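# Everything Off the Counter but the Mugs

I own too many mugs. I knew this when I moved into my place on Prastetti Street with two boxes marked KITCHEN, FRAGILE, and a third that said MUGS (MORE), and I know it every time I open the cabinet over the sink and something with a handle tries to leave.

For years I stacked them. You know how that goes: two high is fine, three high is a dare, and the one you want is always at the bottom of the back row, behind the one you got free from a bank. I chipped a blue one I really loved that way, a fat little thing from a Seol seconds sale, and I still keep pens from rolling around my desk drawer with what's left of it. That was last March. I said I'd fix the cabinet by summer, and then I spent the summer drinking iced coffee out of jars.

So this winter I finally went looking for a mug rack. I had no idea there were so many kinds! There's the tree, which my mother had, with wooden pegs sticking out at angles and a wobble you learned to live with. There are rails that screw in under a cabinet (I rent, and my lease has a whole paragraph on screws). There are stacking shelves, which only get you a taller pile. And then there's the wire rack that sits on the table and lets the mugs hang from a top rail by their handles, upside down, with a bar across the bottom to keep the whole thing square.

I went for black wire. I'd been leaning toward white until I stood in the store at Nenolico with one of each in my hands, and the white looked like something you'd dry socks on. Black wire more or less disappears once it's loaded, and all you notice is the mugs.
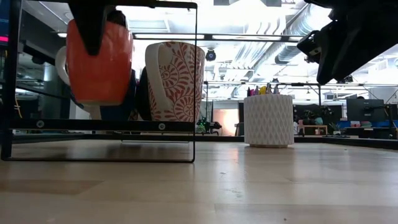 Color is where I got picky. When mugs live behind a door it doesn't matter what they look like together, but out in the open they turn into a display whether you meant it or not. My first try was everything I own, jammed handle to handle, and it looked like the break room at a tire shop. My second try was all white, very tasteful, and I was bored by lunch.

What I like is one loud mug, and for me that's orange. A proper glossy orange-red with a white inside, so the coffee still looks like coffee. Put it near a plain white one and something close to black and it practically hums. Then I want a pattern somewhere, just the one, and I'm a sucker for red on white: paisley, big swirly leaves, the sort of thing your aunt would have had on a tablecloth. Tall is good for the pattern, because it gives all that curling line work some room. Two patterned mugs side by side start to argue, so the second one goes back in the cabinet and they trade places when I get tired of the first.

Hanging them takes a bit of getting used to. You want to bring the mug in with the handle up and get it properly over the rail before you let go, and I do the back ones first now, after one morning of reaching through the orange to get at the dark one behind it. Big square handles hang fine. Those tiny teacup ears, the kind you can only get one finger through, are hopeless, and I had to retire a Prokoveo espresso cup to the windowsill, where it holds rubber bands.

I dry mine with a towel before they go up. I skipped that the first week and got drips all along the wood, and a light tabletop shows every ring. If yours came with screws in the crossbar, give them a turn after a few days too. Mine had worked a little loose and the rack had picked up a lean.

The rest of the table I've tried to keep pretty bare. I do think a rack likes one pale, solid thing near it, like a white pen holder with some texture to it, one of those faceted ones. All those thin black rods next to something chunky just looks right to me, and it's handy to have a pen where I drink my coffee and write the grocery list.

As for the cabinet, it now has bowls in it, with room to spare. I've been eyeing a green mug to fill the gap.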